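Open day at the Ukia border post, 16/05/2019

So I finally made it up to the open day at Ukia! I'd been meaning to go last year but the road was closed after the February shelling, and by the time it reopened they'd called the whole thing off. The drive from Robles took longer than I'd planned (two checkpoints, and a very slow tractor), but they waved us through with a smile.

Our group was 20 people, mostly families. First stop was the old bunker on Wirus ridge, 363 steps up, and my knees felt every one of them. From the top you look straight over the fence into the valley, and it was so quiet I could hear goats. A young sergeant showed us a dud mortar round, long since made safe, and let the kids hold the tail fin.

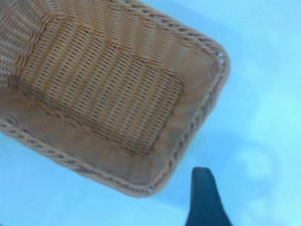
What do you do if the siren goes off during a visit? You follow the soldier nearest you to the closest shelter, which on the ridge means the bunker itself, and stay there until the all clear.

After lunch we walked over to the Marley observation tower, where they let us try the big binoculars. I could have stayed there all afternoon! Parking is 300 meters below the gate, so wear decent shoes, and bring a hat. They want your ID at the gate too, kids included.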